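Muvholm Kitchen Swap: your questions, answered

I started this swap from my own overstuffed cupboards, and I've been answering the same emails ever since, so I finally put them all on one page! Last updated January 4, 2022.

What can I bring?
Anything for the kitchen that's clean and still has some life in it. Jars, pans, cake tins, that fondue set from your aunt (we have had three, and they all found homes). No knives, please, and no opened food.

Do I have to bring something to take something?
Nope. We tried a points system the first year and I hated every minute of it. Take what you'll use. If you bring more than you take, thank you, you're keeping us going.

How do I get glue and old labels off bottles and jars?
My most-asked question by a mile. I soak them in warm water with a spoonful of baking soda, then rub with cooking oil, then wash with dish soap. Old paper labels slide off. The plastic kind fight back, and a hair dryer helps.
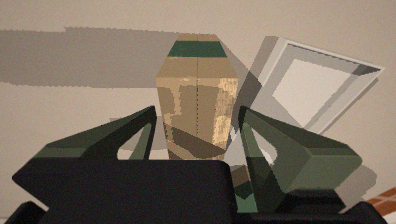

Evangelia Economou wrote in to say that oil never worked for her on the stubborn ones, and that she leaves peanut butter on the sticky part overnight. I tried it on a honey jar and she's right, though my kitchen smelled like a school lunch until morning.

Is there a fee?
It's $2 at the door, and kids are free. That goes to the hall on Katsaros Street, which holds 80 people before it gets silly.

When is the next one?
In March, as soon as the hall confirms. Join the email list and you'll hear first (118 of you so far, wow).

Can I reserve a table? 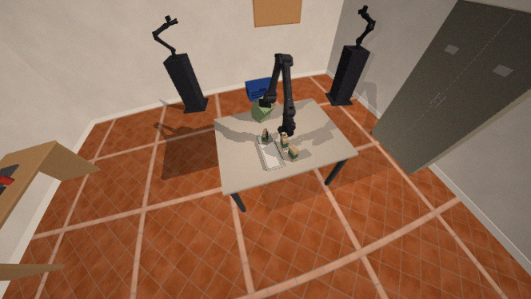
Yes, but only if you're bringing more than one big box, as we have to share. Email me and I'll put your name on the plan. Please don't pile things to the ceiling! People pick up more when they can see each piece, so stand your nicest one by itself with clear tabletop next to it, the way the light green container is, and keep the doubles in a box on the floor. Bring your own cloth if you want one.

What happens to the leftovers?
Thanasis Michailidis drives them to the thrift store the next morning. If you want something back, come and get it before we close up.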